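Stasholm Home & Garden Forum > Indoors > Tables, worktops and desks
Streaks on a white tabletop, going round the bend
Page 1 of 1

pickering_j
Posts: 5
Hi all, long time lurker. We bought a white table for the back room in the spring, the Utberg, the big one with the matt top, and I love it when the light's off. When the light's on I can see every wipe I've ever given it. Faint greyish streaks, mostly going the way my arm goes. I've tried washing up liquid, I've tried the pink spray, I've tried a brand new cloth out of the packet, and the only difference is which direction the streaks run.

It gets used for everything, sewing, homework, marmalade labels, the lot, so it does get wiped a fair bit. Am I using the wrong stuff or is it just what these tops do?

Jordan

mossy_kettle
Posts: 2,815
Welcome out of lurking! It's residue, nearly always. The pink spray leaves a film and then the washing up liquid goes on top of the film and leaves another one. You've basically been polishing soap.

Strip it back. Bowl of warm water, small glug of white vinegar, wring the cloth until it's barely damp, go over it, rinse the cloth, go over it again with plain water and then dry it straight away with a tea towel. An old tea towel. New ones have a finish on them and push the water about.

Beryl's Other Shed
Posts: 311
I'd be careful with vinegar on something if you don't know what the top's made of. What is it, Jordan? Laminate? Painted? Oiled and painted? I ruined a bedside cabinet doing exactly this, went tacky and never came back.

mossy_kettle
A small glug in a whole bowl isn't going to ruin anything, Beryl. You can put it on chips.

Beryl's Other Shed
I don't wipe chips down every day for a month though, do I.

pickering_j
Ha. I don't know what it is, is the trouble. The leaflet went out with the cardboard. It feels smooth, not shiny, and water sits on it. I got it from Papadakis on the Drindville road and the chap there just said "wipe clean", which I could have worked out.

tapeandtwine
Posts: 96
Used to fit kitchens. If water sits on it and doesn't darken it, weak vinegar won't hurt it once. I wouldn't do it weekly. And never, ever the white sponge things, the melamine ones. They're very fine sandpaper. On a matt top they'll leave a shiny patch where you rubbed, and the patch is there for good.

pickering_j
Oh no. I may have used one of those on a felt tip mark.

tapeandtwine
How hard?

pickering_j
It was quite a stubborn felt tip.

lemon_drizzle_dee
Posts: 47
Can I put in a word for doing nothing? I've got a white desk against a white wall, window at one end, and it looks blotchy every morning and perfect by lunchtime. It's the light. I spent a whole half term scrubbing at a "stain" that was the shadow of the lampshade. Before you buy anything, look at it from the other side of the room and at a different time of day.

mossy_kettle
Fair, but streaks that follow the arm aren't a lampshade.

lemon_drizzle_dee
No, I'll give you that! I only mean the general greyness.

Beryl's Other Shed
Dee's got a point. White walls and white tables are a nightmare together, one always makes the other look dirty. We did our dining room in what the tin called chalk and the table went yellow overnight. It hadn't, of course. Had to repaint the wall.

tapeandtwine
Jordan, while you're at it, is it pushed right up to the wall or is there a gap? If there's a gap you get crumbs and damp down there and the edge of the top swells if it's a chipboard core. If it's tight and it's staying put, you can run a thin bead of clear sealant along the back.

pickering_j
Tight up. But I do like being able to pull it out when we've got people round. Extends to three metres if you're brave.

tapeandtwine
Leave the sealant then. Pull it out every so often and wipe the back edge, it's the bit everyone forgets.

mossy_kettle
So have you done the vinegar or not?

pickering_j
Sorry, life! I did it last night, barely damp cloth, plain water after, dried it with the oldest tea towel we own (it has a map of Drindville on it, minus the bypass). Took 2 goes. I'd say it's a good deal better. Have a look and tell me what you all think, I'd like a second opinion on the darker bit towards the front in the middle, and whether that's my felt tip sins. 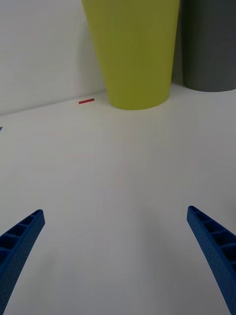
Last edited by pickering_j in September, 9:40 pm; edited 2 times in total

It's a lot more even than it was and the brighter part in the middle is how I'd like the whole thing to look. There are still a few very faint streaks if you go hunting for them. Corners look a bit dim to me as well, though going by what Dee says I'm trying not to get worked up over that.

mossy_kettle
That's a clean table. If I saw that in somebody's house I'd assume they'd hidden the children.

tapeandtwine
Looks fine to me. The dark bit is very soft round the edges, and a rubbed patch from one of those sponges usually has an edge you can find. Get your head down level with the top and look along it towards a window. If it's burnished it'll catch the light. If you get nothing from any angle, I'd say shadow and forget it. Nice straight line where it meets the wall, by the way.

Beryl's Other Shed
I can still see streaks.

mossy_kettle
Beryl.

Beryl's Other Shed
Well he asked! They're faint, I'm not saying they're not faint. I'd go over it one more time with plain water only, no vinegar, and use a microfibre for the drying. I know you like your tea towels but they do leave a bit behind.

mossy_kettle
Microfibre drags on a matt surface. We've had this argument in the hob thread.

Beryl's Other Shed
And I was right in the hob thread.

lemon_drizzle_dee
Lovely and matt, mine's got a sheen to it and shows fingerprints like a police station. Is that green or yellow at the back, Jordan? I keep changing my mind. Cheery against all that white, whichever it is.

pickering_j
Bit of both, I think, we argue about it here too!

Right, I've had my chin on the table with a torch, and I can't find a shiny patch anywhere, so I'm going with shadow. Will do Beryl's plain water round at the weekend, tea towel on one half and microfibre on the other, and report back.

tapeandtwine
Put a bit of masking tape down so you know which half is which. The low tack sort, and don't leave it on overnight.

mossy_kettle
Tea towel on the left please.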